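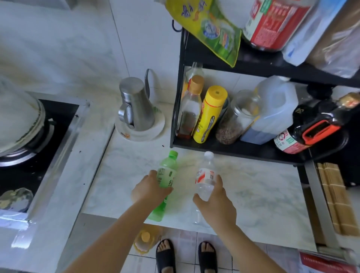 I have become a bottle person. It started in May, when the heat came early and I got tired of drinking lukewarm tea at the counter, and now I have opinions about where every drink in my kitchen lives. Shelf, floor, fridge door, windowsill, I've tried them all!

My friend Roya Mohammadi started it, to be fair. She stayed with me for 2 nights and spent the first evening opening cupboards and asking why there was water in four different places. (She has one basket for drinks. One! It lives by her front door and she swears by it.) After she left I pulled everything out and gave myself 25 minutes to find a better system, and it was so much more fun than I expected. 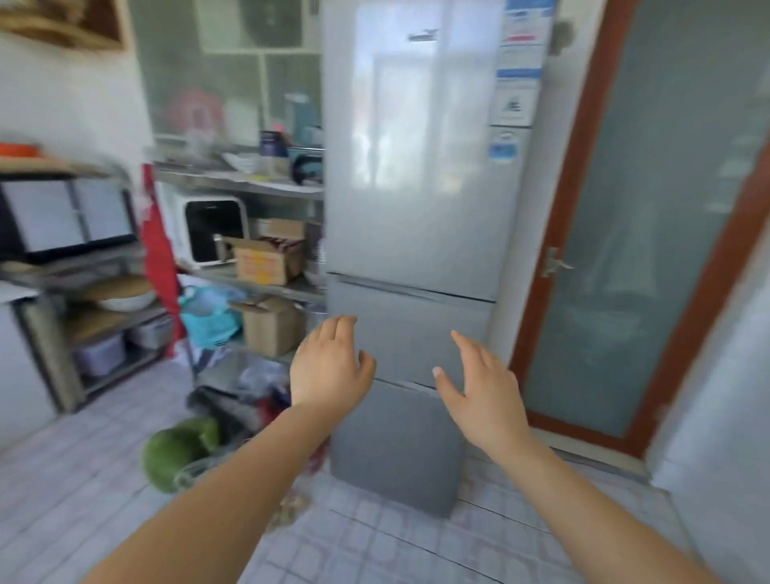 The fridge was the obvious place to start. I used to treat it like a suitcase, pushing things in until the door would only just close, and then I'd forget whatever had gone to the back. Mine is the tall silver kind with three compartments, a big one on top, a shorter one in the middle and a drawer down by the floor, so there's really no excuse for muddle. Drinks for today go up top at eye level, leftovers one shelf down, and I love being able to grab something cold at 2 in the afternoon without moving a single bowl of soup.

Next came the floor, my weak spot. I'm a market shopper and I come home with far too much, every time, and it all gets put down wherever my arms give out. A whole green watermelon takes up as much room as a small dog, and then there are the bagged groceries over by the wall and the dark blue crate that I refuse to give up. But a bit of order goes a long way! Heavy things now stay low and close to the wall, and the path to the sink stays mine.
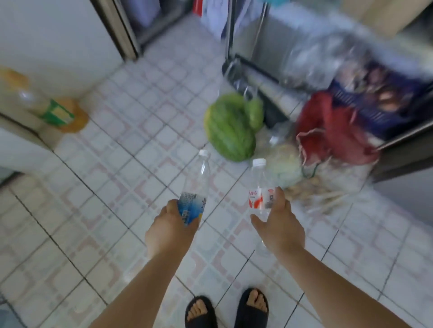 Empties are the other half of the job. I used to line them up "for later" and later never came, so the new rule is that they leave the kitchen the same day. Clear plastic bottles like the pair in my hands are easy to miss when they're down among the shopping, and I've kicked more of them across the tiles than I'd like to admit. Now I do a quick sweep before dinner, caps and all, and it takes no time.

Tane Rakena asked whether I decant anything. Nope! I like the labels, and I like a green bottle next to a plain one.
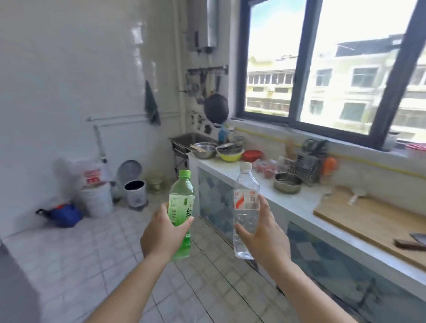
One green, one clear, and the sink corner behind them.

Next up is the shelf above the rack, where I keep finding jars I don't remember buying. If you have a drinks system that works in a small kitchen, please tell me in the comments, I want to hear all of it.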